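Plukomine: frequently asked questions

Last tidied in November. If your question isn't answered, write it on the board by the workshop door and I'll get to it on Thursday.

What is Plukomine?

A label-sorting arm that I've been building in the shared workshop at Skarko, with a fair amount of it soldered at my kitchen table. You give it a heap of shipping labels, it picks them up one at a time, reads the code and drops each one in the right tray. At least, that's the job description. It is still on probation.

Who's behind it?

Me, Keir Leckie, plus anyone at the workshop who walks past slowly enough to be handed a screwdriver.

Why labels? Surely the world had bigger problems.

It did, and I looked at them, and they were hard. Labels are flat, light and don't bruise. They also stick to each other, curl at the corners and slide under one another the moment a suction cup comes near, which I learned after buying the suction cup.

Can it tell a barcode from a QR code?

Yes. Both get read in the same pass and compared with the list. If a label has two codes that disagree, it goes in the "ask Keir" tray. That tray needs emptying more often than I'd like.

How do you know it's sorting them properly?

Every batch gets sorted by hand first, and the arm's answers are checked against mine. It's slow work and bad for the shoulders. The test set stands at 1,642 labels, all of which I have now met personally. 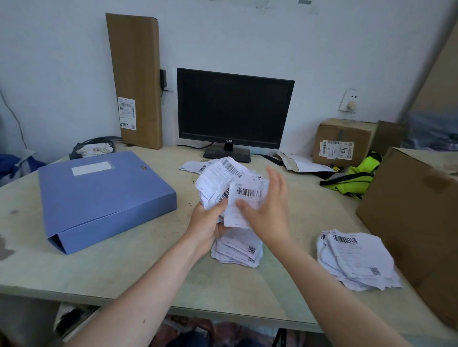
I did try checking only a sample. The sample came out perfect, so I trusted it, and a whole evening's labels went into tray 8. Full checks ever since.

How good is it, then?

On flat labels, best run so far: 90 out of 100. On crumpled ones I've stopped writing the score down. If you crumple a label and hand it to me "to see what happens", I already know what happens.

What is it made of?

Two second-hand servos, a third that I paid full price for and regret, a webcam, a vacuum pump out of a dead machine and printed brackets. The gripper is called Carré because it's square. The software is called Zallow because I needed a folder name at one in the morning and that was what my fingers did.

Is it safe to stand next to?

It hasn't the strength to hurt anybody, though it did once remove a biscuit from a plate. Keep sleeves and hair away from the belt. The red button stops everything, including the part where it remembers what it was doing, so please only press it if you mean it.

Can I have the plans?

The bracket files are on the workshop's shared drive, in the Zallow folder. Use the latest ones - the first set has the holes on the wrong side and I keep it purely out of shame. The wiring diagram is in pencil and needs redrawing before anyone else follows it.

Can I bring my own labels?

Please do, but black out names and addresses first. Leave the codes alone.

When will it be finished?

After the new pump seal turns up and I've rewritten the bit that decides whether a thing is one label or two.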